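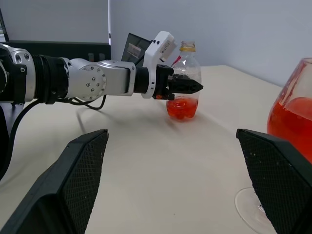 The red drink, yellow cap, down to the last third or so.

Bottles of the Kitchen Table – a small gallery

I've been meaning to put this page up since January and kept finding other things to do (mostly drinking things out of bottles, so it counts as research!). I don't collect the fancy kind. No blown glass, no old medicine bottles from a barn sale. I like the plain plastic ones that hang around the table for a day and then go out with the recycling, and I like them best when they're partly used up.

The one at the top is my favorite so far. Look low down, where the red goes a bit orange and the ridges molded into the base catch the light. A full bottle would hide half of that. And then there's all that clear plastic over it, with the wall showing right through, and the yellow cap sitting up there like it belongs to some other drink. I do love a yellow cap.

Efthymia Fragkou, who got me started on this, thinks I should be sorting them by cap color. Ramil Javier says by shape of the base, and he sent me a very long email about it – 439 words, he'd counted. I'm going with whatever order I get to them in.

Still to come, once I've picked the best ones:
– the tall green one from the market in Nistthorpe
– 2 little Tukitis bottles with the dented shoulders
– an Economou lemonade, label soaked off, took me more than 4 tries

If you've got a good one on your own table, half full or less, write and tell me what's in it. Cap on, please.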